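Building a Pair of Hand-Held Grippers, Part 2: Fingers, Pads and First Grips

Part 1 covered the printed bodies and the trigger. By now you should have two Zumwood bodies with the linkage struts fitted and moving freely. This part covers the fingers, the pads and the first tests on a table. Allow one evening for each gripper.

You will need:
Four printed fingers, two per gripper
Silver M4 bolts, 22 mm, with lock nuts
Blue textured pad material, 2 mm thick
Contact glue
300 grit sandpaper

Fit the fingers

Lay the gripper flat with the trigger released. Push each finger onto its base and put both bolts through before tightening either one. Tighten until the finger stops wobbling, then back off a quarter turn. The finger should fall open under its own weight. If it sticks, take it off and sand the inside of the holes.

Glue the pads

Cut the pads slightly long. Sand the inner face of each finger, wipe off the dust, and put a thin coat of glue on both surfaces. Wait until it feels tacky, then press the pad on from the tip down. Clamp it for 25 minutes and trim the extra with a sharp knife. I tried smooth rubber on my first set and went back to textured. Round things slid out of the smooth pads as soon as I lifted.

Set the closing point

Squeeze the trigger slowly. The tips should meet just before the trigger reaches the handle. If they meet early, let out the cord one notch. The Sikura trigger has a stiff spring, so go by the gap at the tips and ignore how it feels in your hand.

Test on real objects

Use a kitchen or dining table with things you already have. A small mandarin is a good first object because it rolls if one finger touches before the other. Come down from above with the jaws open, center the fruit between the pads, and close slowly.
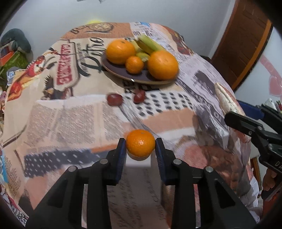 If one side keeps touching first, the struts are uneven. Loosen the bolts on that side, push the finger outward and tighten again. Once a mandarin lifts cleanly, try a grape, then something long such as a loaf. A grape shows whether the tips are parallel. A loaf shows whether your wrist can hold the weight at that angle.

Check the bolts after the first session. Mine had loosened on one finger, and a lock nut fixed it. Part 3 adds the camera mount.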